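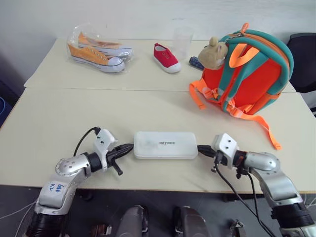 If you're going to put a two-armed robot in front of visitors, the thing to plan first is the stuff on the table. I've run the open day demo at Skekier every November for a while now, and people will watch a robot handle things they know from home far longer than they'll watch it move metal blocks. So I go for everyday items! Orange sneakers in a clear plastic bag, a little red slip-on, a kid's backpack with a mouse head on it — the small visitors spot that mouse before they spot the arms. The flat white box goes front and center between the two grippers, and that's where I like to start.

Step 1. Set up the night before. Push two tables end to end against a plain wall. Get the arms homed, then run the whole routine with the room lights the way they'll be for the visit. I skipped this my first year and spent the opening half hour fiddling with blinds while 24 parents looked at me.

Step 2. Pick one easy task and one hard one. My easy one is a box: lift it, turn it, put it down. My hard one is anything with straps. Soft loops flop around and never land the same way twice, so tell people up front that the robot may miss. They cheer louder when it gets there on the third try.

Step 3. Mark a standing line on the floor. Mine is yellow tape, well outside the reach of both arms. Corinne Abernathy stands at one end of it and I stand at the other with the stop button in my hand. Not on the desk. In my hand.

Step 4. Keep the talking short. I do one minute on what the arms are, then start the first lift. Questions come easier once something has moved. The one I always get is "does it know what a shoe is?" so have an answer ready that a nine-year-old can follow.

Step 5. Reset between groups. Give yourself ten minutes. Put the items back by hand, check the cables for snags, and run one lift with no visitors in the room.

Our last group on Friday had 23 people in it, and that was too many for one line of tape. Next time I'm splitting them in two — Lyle Castellanos has already offered to take the other half through the workshop while they wait.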